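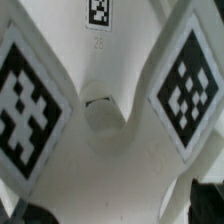 Chapter 4
Watching a Robot at Work

On Thursday, September 19, 2024, the robotics lab at Zanivero held an open day for students. Visitors stood behind a line on the floor and watched one arm handle small plastic parts on a black table. The host, Shobha Kamath, asked them to write down what they saw before she explained any of it.

Most of the notes were about the arm. Few people wrote about the square black-and-white tags, although these are the subject of this chapter. A tag of this kind is called a fiducial marker. Its pattern can be read by a camera, and from its size and shape in the picture a program can work out where the tag is and which way it is turned.
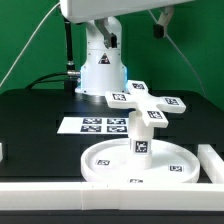 Kamath then asked the group how a program could find a part if one of its tags was hidden. A student suggested putting tags on more than one side, and she used that answer to introduce the first topic, redundancy. The second topic was calibration, the step that ties what the camera measures to the positions the arm can reach.
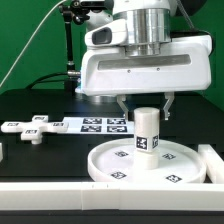 Figure 4.1 A tagged cylinder held upright between the gripper fingers, above the peg in the round tray.

In this chapter you will learn how a marker is detected, how its position is calculated, and how errors in that position affect a grasp. Section 4.1 begins with the marker pattern. The exercises in Section 4.5 use a set of 713 measurements, and you will need a ruler and a printed marker 30 millimeters wide.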